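### 3.2 Collecting the demonstrations

We recorded the mug-and-coaster set over one winter, mostly in February, and I'll admit I thought it would be the easy one. Tanner Poirier and I took turns driving the arms, 20 episodes to a sitting, until we had 200.

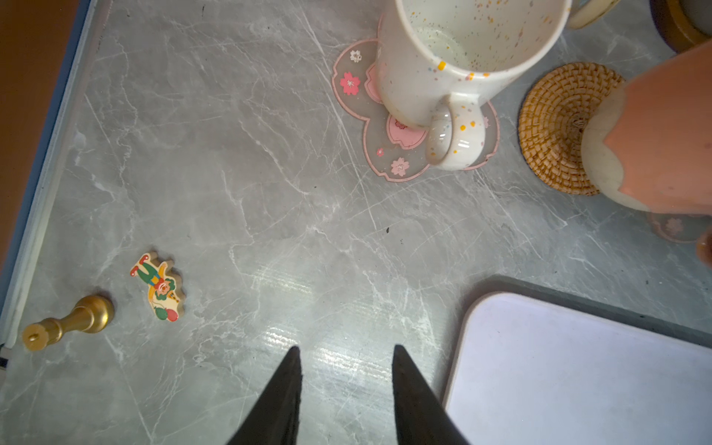 Our first rule was to shuffle the props between episodes. I got lazy about that (Tanner didn't), so the Collby split has more variety than the Geltitz one.
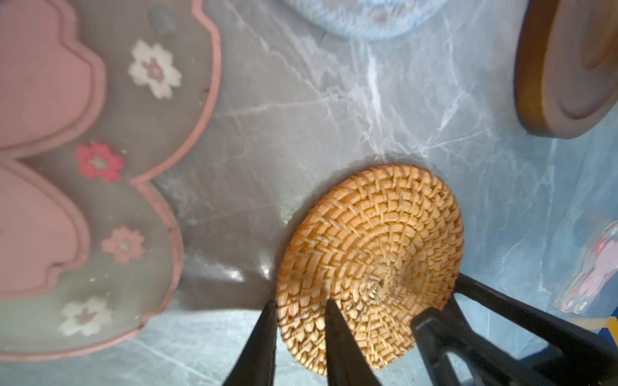 **Figure 4.** Wrist view with the fingers at the woven coaster.

Labels came next, and we kept them short - one plain sentence per episode.

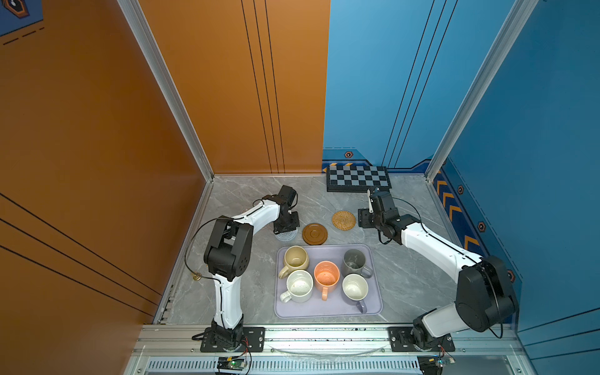 Choosing which arm goes first was left to the driver. I like that freedom, but it makes for messy data. With five mugs sharing one tray and both arms reaching over the table, two people will pick very different orders, and we kept them all.

Imogen Mapplebeck checked every episode and threw out any with a stall in it. 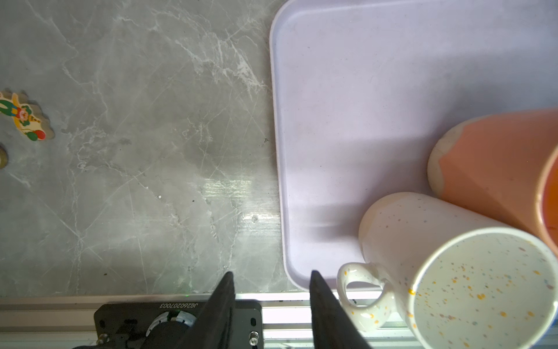

She also asked us to keep the clumsy grasps, and I'm glad she did. We trained on those too, with the same weight as the clean ones.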